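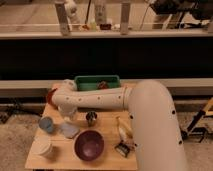 **Progress report, May: Katona kitchenware reuse project**

Prepared by Lahcen Ramadan for Zsolt Major, Bedon Fund

Sorting of the donated kitchenware is on schedule. The third delivery from the Tratau depot came in at the start of the month, and we have now been through all of it except one crate of glass, which is waiting for thicker gloves.

**Items processed**

We checked and logged 152 items in May. Of these, 40 were set aside for recycling, mostly for cracks or for lids that fit nothing we have. The rest are being matched into starter sets for households moving into the Vornum apartments.

The small mixed pieces still take the longest. A typical table holds a purple bowl, a light blue cup, a small dark metallic cup, a green tray with raised sides and a translucent lid, and none of them belong together. We had planned to build sets by color. We dropped that in the second week and now build them by use: something to drink from, something to eat from, something to carry it on. Mismatched sets go out much faster, and the first families who received them raised no objection.

**Sets delivered**

Fourteen sets have gone to Vornum. Six more are packed and will go on Saturday with the furniture van, so there is no separate transport cost for those.

**Changes to how we work**

- Loose lids are kept in one box until the end of each delivery. Before this, we were throwing out lids and finding the container two crates later.
- Bottles and small packaged items that arrive mixed in with the dishes are logged on their own sheet. They don't count toward the item total above.
- Round containers are stacked by width. This has freed up one shelf.

**Problems**

The label printer stopped working and labels were written by hand for most of the month. The repair quote was higher than the price of a replacement, so I have bought a basic model out of the supplies line. The receipt is with the May paperwork.

We are short of bowls. Cups are coming in at a much higher rate, and some sets have been held back for this reason. I have asked the Tratau depot to put bowls aside for us when they empty a property. They agreed but couldn't say how many to expect.

**Next month**

Finish the glass crate, complete the held sets if bowls arrive, and start on the fourth delivery. I would also like to discuss moving the leftover cups to another group, as we don't have shelf space to keep them through the summer.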